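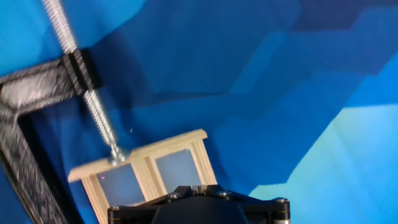
*Wrist camera view, with the threaded rod at upper left and the wooden panel frame beyond the gripper.*

## Unplanned stop on the Kasadari cell, 18/10/2022

During a work session on the Kasadari cell this month, the arm failed to stop at its programmed height and continued to press down on the workpiece for several seconds. No one was injured. The cell was shut down with the emergency stop, and it remained out of service for 48 hours while the cause was investigated. This post records the findings, as readers of this blog have asked for more complete accounts of faults and fewer accounts of successes.

### What happened

The job was a slow approach to a light wooden frame fitted with two translucent panels. The approach had been run many times at 90 percent of the intended speed without difficulty. On the run in question, the controller reported that the arm had reached its target when it was still moving. The force limit, which should have halted the motion independently, did not respond.

One vertical post of the frame cracked near its base and was later replaced. The panels were not damaged. The gripper mounting plate was removed and checked on a flat surface, and no bend was found.

### Cause

Two separate faults were identified.

1. The position signal was dropping out. A connector supplied with the Texier cable set had worked loose, and the controller continued to use the last value it had received.
2. The force limit had been turned off in the settings file. It was disabled during a calibration in the Vakent software and was never restored. I made that change myself and did not write it down.

Either fault alone would have been a minor matter. The second is the more serious, and responsibility for it is mine.

### Changes made

The following measures are now in effect:

- The controller stops the arm if the position signal is absent for more than 5 milliseconds.
- The force limit is read back at startup, and the program will not run if it is off.
- All 6 cable connectors on the arm have been fitted with locking clips.
- The emergency stop has been moved to the front edge of the Cinwood bench, within reach of a seated operator.

The approach has been repeated at half speed with the new checks in place. Full speed will not be used until the replacement cable arrives. The startup check has already refused to run once, after I mistyped a value in the settings file.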